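Home / Tabletop / Drinkware / Skenitz Stacking Cup

Skenitz Stacking Cup, Pink
Item 303
Supplied by Mokness Institutional Tableware

The Skenitz Stacking Cup is a reusable plastic cup for cold drinks, intended for school dining rooms, clinics, day centers and staff canteens. It is sold by the case and may be combined with other Skenitz colors in a single order.

Specifications
Material: plastic, single wall
Color: pink
Capacity: 400 ml
Use: water, juice, milk and canned soft drinks
Not suitable for: microwave ovens, open flame

Pouring from a can
The capacity allows a standard beverage can to be emptied into one cup with room left at the rim. The cup should stand upright on a flat surface before pouring begins. A foam mat is recommended on hard or polished tables – it reduces noise and helps keep the cup in place. Mats are listed separately under Pichler Table Protection.

Pink cup with a yellow beverage can

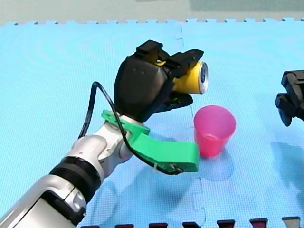
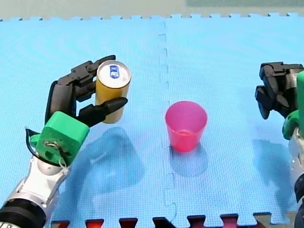

Care
Wash before first use. Cups may be placed on the upper rack of a dishwasher or washed by hand with a mild detergent. Abrasive pads dull the surface and should be avoided. Allow cups to dry fully before stacking.

Ordering and returns
The minimum order is 2 cases. Customers replacing the earlier Jultano cup should note that the two models do not stack together, and that existing Jultano racks require the wider insert. Unused cases may be returned in their original packaging – opened cases are not accepted.

Requests for samples and institutional pricing should be addressed to Berenice Ledesma, Customer Accounts. The current price list remains valid through September.

Related items: Skenitz Pitcher, Skenitz Cup Lid, Jultano Rack Insert (wide)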